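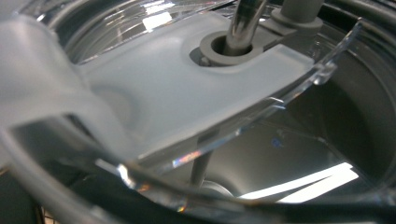

MAKERS AT HOME

Ruairi Nisbet bought his first servo motor for a garden gate that never got finished. The motor went in a drawer, and two house moves later it became part of Clollside, the robot arm project he has been building between his spare room in Loltusberg and the shared workshop at Sestano.

"I wanted something that could put things away," he says. "Cups, lids, bits of the food processor. I wasn't after anything clever."

He spent the first winter on the arm itself and now regards most of that time as wasted. The joints were printed too thin, and the elbow sagged whenever it reached out past its base. The second version has thicker walls and a geared shoulder. It cost him £129 in parts, not counting the printer.

The harder job has been teaching it. Nisbet works by demonstration: a person does the task by hand with a pair of grippers, the movements are recorded, and the software learns from the recordings. When we spoke he had 1,256 of them saved, and he had thrown out 93 for being too slow or too messy.

"You get tired and you start cutting corners," he says. "Then the arm learns to cut corners as well — and it does it worse than you do."

Clear plastic has given him the most trouble. A bowl with see-through walls shows its own edges twice over, and every bright light in the room turns up again as a streak on the side. He tried dulling the surfaces with chalk spray, and gave that up after a week of cleaning. These days he records the same object from several angles and lets the software sort it out.

"Metal's not much better," he says. "But at least you can tell where a metal cup stops."

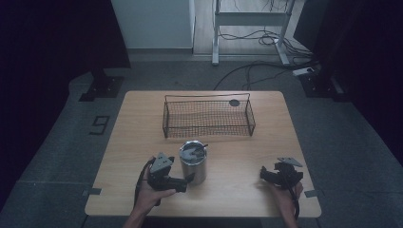

A lidded steel tumbler and a wire basket on the work table.

His software runs on Kongkaew, a small control program he wrote over several evenings in November and named after a noodle place he used to live above. It handles the timing and little else. He has rewritten the part that closes the fingers twice, and says he will probably do it again.

Asked what he would tell someone starting out, he talks mainly about cables. Leave more slack than you think you need, he says, and label both ends. He lost a whole evening to a loose plug that he had taken for a fault in his code.

He would also start with a single joint. "Get one motor to go where you tell it, and stop where you tell it. I went straight to the full arm and I had no idea which bit was wrong."

Next on his list is a quieter gearbox for the shoulder. The present one can be heard through the wall, and he has agreed with his neighbours to switch it off at nine.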